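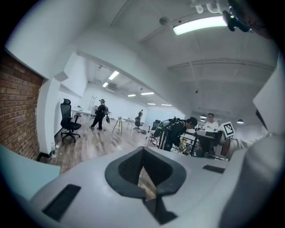

Can the whole lesson be given with the hand tool, with no robot present? New operators at Plarance ask this in their first session, and the answer is yes for recording and no for checking.

Zustari hand teaching: frequently asked questions
Last updated 28 October 2024

What is the difference between hand teaching and remote teaching?
In hand teaching, the operator holds the gripper tool and does the task directly. In remote teaching, the operator moves a controller and the arm copies it. Both produce demonstrations in the same file format. Remote demonstrations also contain the arm's joint positions. Hand demonstrations contain only the path of the tool, the finger opening and the video.

Which one should I use?
Use hand teaching for tasks with many small variations, such as sorting or placing. Use remote teaching when the arm works close to its reach limit or must avoid its own base. Baser, the planning module, rejects hand paths that the arm cannot follow, and long reaches account for most rejections.

How many demonstrations does a task need?
Start with 80 for a single object in a fixed area. Add more if the object changes shape or the start position varies. A set recorded by one operator tends to copy that operator's habits, including the bad ones.

How does the software know where the tool is?
It tracks fixed features in the room through the tool camera. A printed square marker sets the origin. Stand the marker upright, keep it flat, and do not move it between the first and last demonstration of a set. If it is moved, close the set and open a new one.

Do people walking through the room spoil a recording?
Usually not. Tracking relies on walls, ceilings and other fixed surfaces, and moving regions are dropped. A person who fills most of the view for several seconds can cause a tracking loss, shown by a red bar in the Su viewer. Delete that demonstration.

How fast should I move?
Slower than feels natural. The limit is 47 centimeters per second at the fingertips. Faster segments are flagged on import and can be excluded or kept.

Can I pause in the middle of a demonstration?
Pauses under eight seconds are trimmed automatically. Longer pauses split the recording in two, and the second half will have no valid start position.

Why does the arm close its fingers too early?
The finger opening was probably not calibrated. Open and close the tool fully before each set. Sets recorded before the May release need to be calibrated again in Su.

How long are raw files kept?
Raw video is kept for 90 days after import. Processed demonstrations stay until the project is deleted.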